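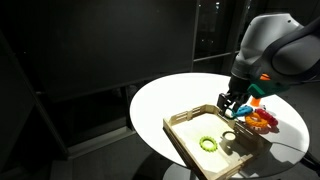
Keeping paperback novels in good shape at home
June 7, 2019

In our flat in Flunstead we have more novels than shelves, and for many years I treated them badly. I put them near the radiator, I pressed them in two rows, I left them open with the face down on the arm of the sofa. After our move in February I had to look at each one of them, and I decided to learn how to do it better. These are the things which work for me.

Shelves

Do not fill a shelf completely. You should be able to take a book by the middle of its back, with thumb and finger, and the neighbors should move a little to let it out. If you must pull it by the top, the shelf is too full and the top of the spine will tear sooner or later. I leave a space of two fingers at the end of each row.

Stand the books straight. A thick novel that leans for a whole winter takes the shape of its leaning, and after this it never closes well. If the row is too short, lay a few books flat at the end as a support. I put a maximum of 7 in one flat pile, with the heaviest at the bottom.

Leave also a small gap between the books and the wall behind. Our outside wall is cold, and the first time I moved the bookcase I found gray spots on the back of an old family saga.
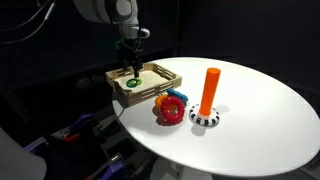
The saga I could save, but it took patience. First let the book stand open like a fan in a dry room, away from the other books, for 10 days. Then brush the spots outdoors with a soft dry brush, always in the direction away from the spine. Do not use water and do not use kitchen spray. If the smell stays, put the book in a closed box together with an open cup of baking soda, and be careful that the cup does not touch the pages.

Price stickers

The second-hand shop in Gitbridge puts a sticker on the front of every novel, always over the face of somebody. Warm it with a hair dryer on the low setting, then lift one corner with a fingernail and pull very slowly and flat. What remains of the glue can be rolled away with a clean eraser. On covers with a matte surface, try the eraser first on the back.

Loose pages

When a single page falls out, do not use normal clear tape, it becomes yellow and hard. You need white bookbinding glue and a toothpick. Put a very thin line of glue along the inner edge of the page, push it in its place until it is level with the others, and close the book with a strip of baking paper on each side of the page. Put weight on it until the next morning.

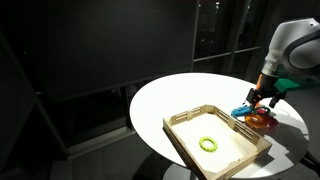
For all repairs I first clear the table, and I keep the small things together in one place where my hand finds them. Glue caps, clips and erasers have the habit to roll under the sofa. I work on a pale surface and buy these little tools in strong colors when I have the choice. The bright blue plastic piece in the photo is easy to find on the white tabletop, and a blue glue cap would be the same. A white eraser on a white table I have lost more than once.

Lending

Write your name in pencil on the last page, small. In a notebook I write the title and the day when the book leaves the house. At the moment 13 novels are out, and I know where they all are, except the second part of a trilogy which I believe is in Wannasri with my cousin.

Reading in the bath

I still do it. Keep a dry towel over the edge and hold the book on the side away from the tap. When a book gets wet at the corners, put kitchen paper between the wet pages, change it every hour, and at the end press the book under something heavy for 7 days.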